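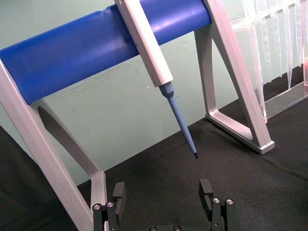
Slide 1. Aluminum stand, blue bar, black tablecloth.

Leave it up while people sit down. Don't start until the door is shut.

Good afternoon. My talk is listed as "Does Posture Gear Work?" and I was asked to keep it upbeat. I'll do what I can. I've spent a good part of the last two years reading the claims that come with things people buy for their backs, and I have become hard to please.

Slide 2. The claim

Read it out loud, slowly: "Clinically shown to improve posture in 90 percent of users." That's from the box of the Plisix brace. Ask the room what "improve" means. Wait. Somebody will say "stand up straighter." Ask how you'd measure that, and when. With the brace on? Of course you stand straighter with the brace on. It's a strap. A broom handle down the back of your shirt would do the same.

Slide 3. Where the 90 comes from

I wrote to the company in August and asked for the study. They sent a two-page summary. 76 people, all of whom had bought the brace themselves, filled in a form online. No comparison group. One question about posture, and the lowest answer you could pick was "about the same." There was no box for "worse."

(Pause here. Last time I rushed this and lost the laugh.)

I'm not saying they made it up. I believe people ticked the box. If I'd paid for the thing and worn it under a sweater for a month, I'd tick the box too.

Slide 4. The bigger study

Wilard, the seat cushion people, did better, and I want to be fair to them. 300 office workers, half with the cushion and half without. Back pain went down in both groups, and by nearly the same amount. The brochure reports the drop in the cushion group and leaves out the other one. You have to go to the table at the back of the full report.

Why did the people with no cushion get better? Back pain comes and goes. People sign up for a study when it's bad. Ask them again six weeks later and a lot of them are having a better week. Say this twice, it's the main point of the talk.

Slide 5. "But it worked for me"

This will come up in questions, so get to it first. Be polite. Maybe it did work for you. I can't tell from here, and I don't think you can either. What would have happened if you'd bought nothing? You'd need two of you.

Skip the Grudum app if it's past 3:15. If there's time: it buzzes when you slouch. Most people in their own report had turned the buzzing off by the second week. Draw your own conclusions.

Slide 6. What I'd want to see

A comparison group. A question with a "worse" answer. Results from the people who quit. Somebody other than the seller doing the counting. Lukumay say they have a trial coming with around 1,000 people, and I'll read it when it's out. I'm not holding my breath.

Slide 7. Questions

Someone will ask what I do for my own back. I get up and walk to the kitchen a lot. I have no study for that.

If asked about mattresses, say that's a separate talk. Handouts are by the door, printed on both sides.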